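Dressing the cable on a kitchen arm, and checking it before you trust it

The Rona setup guide gives the cable one sentence: "route with adequate slack". I have yet to meet anyone who knows what adequate means. Most of the faults I get called to at Sasgate are blamed on the gripper or the software, and a good share of them end up being the cable. So do this first, before you touch any settings.

Park the arm clear of the cupboards and press the stop. Wait for the joints to lock. The guide says the supply can stay on while you unplug the gripper. I turn it off anyway.

Undo the ties nearest the wrist and leave the rest alone. Run the cable through your fingers from the gripper end and feel for flat spots or a stiff patch. If you find one, change the cable. Tape won't fix it, whatever the forums say.

Plug back in, then turn the last joint by hand to the far end of its travel each way. The loop should open and close without pulling at the plug. If it goes tight, let out 4 centimetres and try again. Too much is as bad as too little — a wide loop will find a cupboard handle sooner or later.

Now look at it in working positions. Drive at the slowest speed to the highest shelf you plan to use, then out over the worktop, and stop at each. Look at the loop from the side as well as from the front.

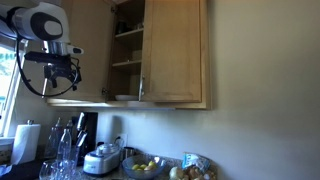
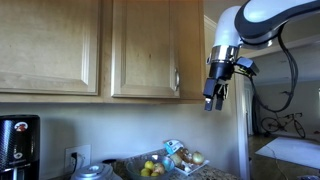

The cable hangs in a long curve both times, and it's the curve I'd judge, with the doors open as well as shut. Code 3061 on the Rudd controller is meant to mean "gripper lost". I treat it as "go and wiggle the plug".

Last, run 11 slow cycles with your hand near the stop. The guide asks for one, and one proves very little.

Comment from Flodthorpe: We had 3061 for weeks and were told to buy a new gripper. Let the loop out as you say and it went away, then came back when we put the speed up. Ended up moving the first tie further back along the arm. I'd add that to your list, and I'd do the test cycles at full working speed too, after the slow ones.

Fair point about the tie. I'm less sure about full speed on a fresh cable, but try it if the slow cycles are clean.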